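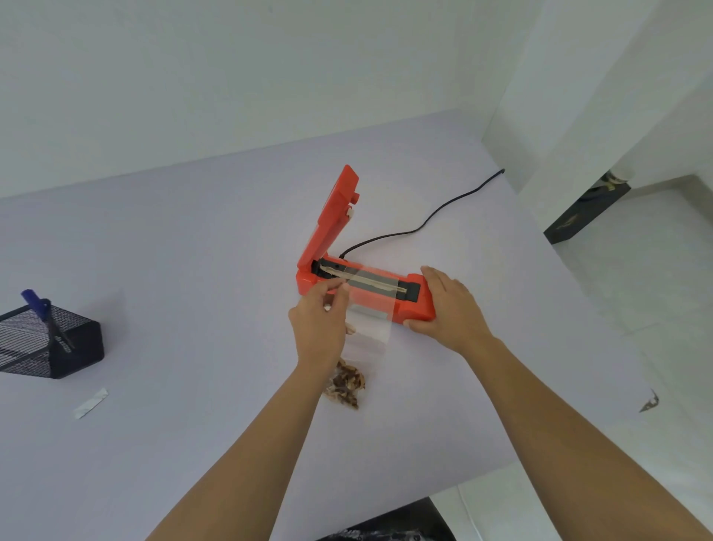
Tillham, 27 July 2026

Splitting a bag-sealing demonstration into steps your planner can use

A recording of someone sealing a bag is easy to make and hard to use. The robot software needs to know where one step stops and the next starts, what has to be true before each step, and how to tell when it is finished. This tutorial goes through that work in Plika, our labeling and task planning tool, using head-view recordings of a person working a handheld heat sealer at a table.

You will end up with a step file, a set of checks, and a plan that runs in the simulator. It does not cover motor control. If you need that part, read the Khoury controller setup guide first and come back.

What you need

Plika installed and working from the command line
At least one head-view recording of the full task, start to finish
The sealer model loaded in your object list
A table height measurement for your cell

You can follow along with a different sealer. Change the object names and the lid angle limits where they come up.

Step 1. Pick the moments that matter

Open the recording and scrub through it once without labeling anything. It is tempting to start placing marks right away, and you will move most of them later if you do.

On the second pass, stop at each point where contact changes. A hand touches the bag, a hand leaves the base, the film touches the heating strip. Those are the marks you want. Changes in speed are less useful. People slow down for all kinds of reasons that have no bearing on the task.

The frame at the top of this page is a good one to stop on. The lid is up, the open edge of the bag lies across the strip, the left hand has hold of that edge near the middle, and the right hand is flat on the right end of the base. In our step list this falls inside "align," between "place film" and "close lid."

Step 2. Name the steps

Use short verb names and keep them the same in every recording. Our list for this task has nine steps:

open_lid
pick_bag
place_film
align
close_lid
press
wait
release
remove_bag

Type them into the step file in this order. Plika reads the file from the top and uses the order as the default plan. It can still reorder steps if your checks allow it, and open_lid and pick_bag will often swap places. Leave that alone. Either order works.

Keep "align" apart from "place film" even if it looks like one motion in your recordings. We merged them at first and the planner kept closing the lid on wrinkled film, as it had no point at which to look at the edge again. Splitting them fixed it.

Step 3. Label the hands separately

Each hand gets its own track. This matters more here than in most table tasks, as the two hands do very different jobs. One moves the film. The other holds the machine still.

For each hand, fill in three fields:

target: what the hand is touching
role: move, hold, or free
contact: where on the target

For the frame above, the left hand is target bag, role move, contact top_edge. The right hand is target sealer, role hold, contact base_right.

Do not leave the holding hand out. A hand that is not moving looks like nothing to the motion detector, and the automatic pass will mark it as free. Go through every "free" label by eye and correct the ones where the hand is resting on something. If you skip this, the planner will think the second arm is available and send it off to do something else while the sealer slides across the table.

Step 4. Mark the film

Clear film is the hard part. The depth sensor mostly sees through it, and the color camera picks up whatever is behind. In this case you can use that. The base of the sealer is orange-red, and where the bag hangs over the front of it the color still shows through the plastic, so the mask tool tends to treat the film and the base as one object.

Turn on the film layer in the mask tool. It lets two objects share the same pixels. Draw the base first, then draw the film over it and set the layer to "see-through." Do the same for the part of the bag that lies on the table.

The contents are a separate object. Here they are dried brown flakes in the bottom of the bag, and they are much easier to track than the film itself. We use them as an anchor: the pile gives you the bottom of the bag, the strip gives you the top, and the film model fills in the rest. If you are sealing empty bags you will have to mark the lower corners by hand.

Step 5. Write the checks

A check is a condition the planner tests before it moves to the next step. Open the checks tab and add these for close_lid:

film_edge crosses strip
film_edge wrinkle below limit
no hand inside lid path
hold contact present on base

The third check is the one to be careful with. The lid path is the space the lid sweeps through as it comes down. During "align" the left hand is inside that space, and it has to be. The check must fail during "align" and pass only after the hand has moved clear. Test it on frames from both sides of the mark. If it passes while fingers are still on the film near the strip, your lid path box is too small or is attached to the wrong hinge end.

On this sealer the hinge is at the left as seen from the operator. If you mirror your recordings to get more training data, mirror the sealer model too. Plika does not do it for you.

Step 6. Set the cord and clutter zones

Anything on the table that the arms should not touch goes in as a zone. The power cord leaves the back of the base near the hinge and curves off toward the far right of the table, so a simple box around the sealer will not cover it. Use the path tool and click along the cord. Set the type to "soft," which means the planner avoids it but does not stop if it comes close.

The wire-mesh organizer on the left gets a hard zone. Make the zone taller than the organizer itself. There are scissors standing in it, and the handle sticks out of the top.

Small flat things such as the folded paper packet can be left out of the zone list. List them as ignore objects so they do not come up as unknown items on every run.

Step 7. Run the plan

Save everything and run:

plika plan seal_bag.steps --sim

The simulator plays the plan with two arms and prints the step name each time a check passes. Watch the hand-off from "align" to "close_lid" first. The moving arm should let go of the film, back out of the lid path, and only then should the lid start down. The holding arm should not change at all.

If the plan stops at "align" and never moves on, look at the wrinkle limit. The default is set for paper pouches and is too strict for thin film. Raise it a little at a time.

If it stops at "press," the wait timer is probably missing. Set it to 2495 milliseconds as a starting value and adjust for your film. Anything below 1000 will be rejected by the file reader.

If both arms go for the bag, go back to step 3. The right hand is still marked free somewhere.

Step 8. Check against a second recording

One recording is enough to write the plan and too little to trust it. Load another, ideally from a different person, and run:

plika compare seal_bag.steps second_take.rec

You get a table with the step times from both recordings and a note where the order differs. Times for "align" will vary a lot — that is normal, and you should not try to force them to match. What you want to see is the same contacts in the same order. If one person holds the base and another holds the lid, write two versions of the step file and let the planner choose.

Known problems

The film layer is slow on long recordings. Cut the recording down to the task before you open the mask tool.

Exporting to Tostinano drops the soft zones. They come through as empty entries, and the cord has to be drawn again on that side. A fix is planned for December.

Undo does not work across tabs. If you change a check and then a label, undo only takes back the one in the tab you are looking at.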